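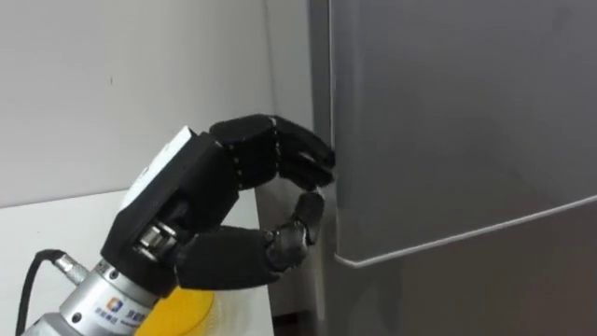
Which pressing of the second Wultero album should I buy? I had the CD years ago and sold it when I moved. Now I want it on vinyl and there are two versions for sale near me, the original and the reissue that came out after the band got back together. The original is $147 and the reissue is $98. I listen in the kitchen, a small room with plain white walls and a dark gray refrigerator, so I don't have a serious setup — one turntable and a pair of bookshelf speakers. The seller says the reissue was remixed and that "Mernier" has a different ending. Is that true, and does it matter?
Qiuyue Yuan

Remastered, not remixed, except for one song. "Mernier" fades out on the original while the horns are still going. On the reissue they let the take run and you hear the drummer stop and somebody laugh. I like it better but plenty of people don't. The rest is the same mixes, cut louder, with more low end. Side two of the original has the quieter songs crammed toward the label and my copy gets fuzzy on the last one. The reissue spreads the album over 2 discs, so you get up more often but it sounds cleaner. For bookshelf speakers I would take the reissue and spend the difference on a new stylus. If you go for the original, ask to see side two under a bright light first. Most of them got played hard.

One more thing, the reissue leaves off the lyric sheet. The words to "Zeng" are printed inside the gatefold but the others are missing.
Hawi Shiferaw

Skip both and get the first album. They never wrote anything as good as that again.
mulama7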